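Weneck Shared Workshop
Bench and Storage Working Group
Minutes of the meeting held Jan 8, 2018

Present: five members, quorum met. Apologies received from two.

1. Minutes of the previous meeting

Accepted with one correction. Under item 4, "drawer liners" should read "drawer dividers." The liners were dropped from the order before the last meeting and do not appear on the invoice.

2. Matters arising

The vise on the rear bench has been refitted with longer bolts. The old bolts are in the scrap tin and may be thrown out.

The key to the paint cupboard has not been found. A replacement lock is to be bought if the key is not returned by the next meeting.

The quote from Kisside for resurfacing the floor by the sink was received after the deadline. It was noted and will be held over to July, when the building budget is reviewed.

3. Budget

The yearly allowance for benches and storage stands at $3,000. Spending to date is within plan. A sum of $200 was approved for bins, labels and cable ties, to be ordered from Barajas in a single delivery. Members with small requests should add them to the sheet by the door before the order goes in. Late requests wait for the next order.

4. White tabletop

The group discussed whether the white top should stay in use or be replaced with a darker one. Points raised:

The white surface shows marks sooner and has to be wiped more often. Two members consider this an advantage, as spills are dealt with the same day.

Small dark parts are easier to find on it. Pale parts are harder. A gray mat was suggested for pale work and will be tried.

Solvent cleaners are not to be used on the top until the supplier, Dostance, confirms in writing what the surface will stand. Damp cloth and mild soap only.

Agreed to keep the white top for the coming year. 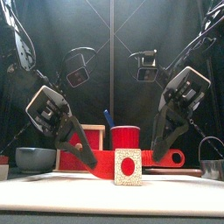

5. Layout and marking of loose items

The current rule for large hand pieces is that they lie flat, with nothing stacked on them, and go back to the wall board at the end of each session. The rule was confirmed. There was a longer discussion about which pieces can hang and which need a shelf. A piece with a hole through one end, such as the big red one, can go on a peg by that hole, and its size is no obstacle as long as the peg is long enough. Pieces with no hole go on the lower shelf. It was also asked whether printed blocks should be kept with the tools or apart from them. The cream block with the red circle is easy to pick out from its marking alone, and the group saw no need for a further label on it. Plain blocks will be labeled on the underside. Printed faces are not to be written on or taped over.

One member objected to the peg proposal on the ground that heavy pieces pull the board forward. The board fixings will be checked before any new pegs go in. If the fixings are found to be short, the work is put off and the lower shelf is used for everything.

Agreed, subject to the check. Pegs to be spaced 8 inches apart.

6. Cleaning schedule

The present schedule assigns the tabletop and the floor to the same person each week. It was proposed to split these — the tabletop to be wiped after every session by whoever used it last, the floor to stay on the weekly list. Carried, one against.

The brush and pan have been moved to the hook beside the fire door. They must not be left in front of the door itself.

7. Any other business

The lamp over the rear bench flickers when first switched on. To be reported to building services.

A request to store bicycles in the passage was declined. The passage is an exit route.

8. Actions

Check wall board fixings and report back: storage lead.
Place order with Barajas: purchasing lead.
Write to Dostance regarding cleaners: secretary.
Obtain gray mat for trial: bench lead.
Report lamp: secretary.

Next meeting: first Monday of next month, same room. Items for the agenda to the secretary one week before.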